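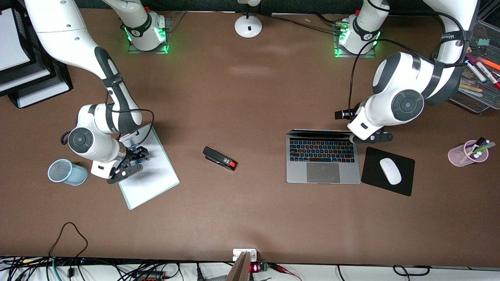 Lizeth Chávez reckons a desk only stays tidy if everything on it has a spot to go back to at the end of the day, and she says she'd told them so for years before anyone at the Dullodgate office took her up on it.

Home News Community What's On Contact

Well, they've taken her up on it now! The shared desks on the second floor are getting a proper clear-out this June, one at a time, with staplers and notepads heading back to the stationery cupboard and the laptop closed at knock-off (a habit that is harder to learn than you'd think, and yes, I'm as guilty as the next person).

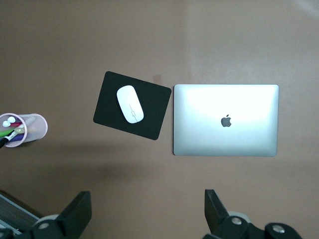 Nii Ansah has drawn up the roster, bless him, and so far 40 of the 47 desks have been done, with the last few down by the kitchenette to follow before the month is out. Spare mouse pads, pens and rulers in good nick are being boxed up for the Kwofie homework club, which would also be very glad of any notebooks you've got sitting in a drawer at home. Drop them at the front counter any time before five.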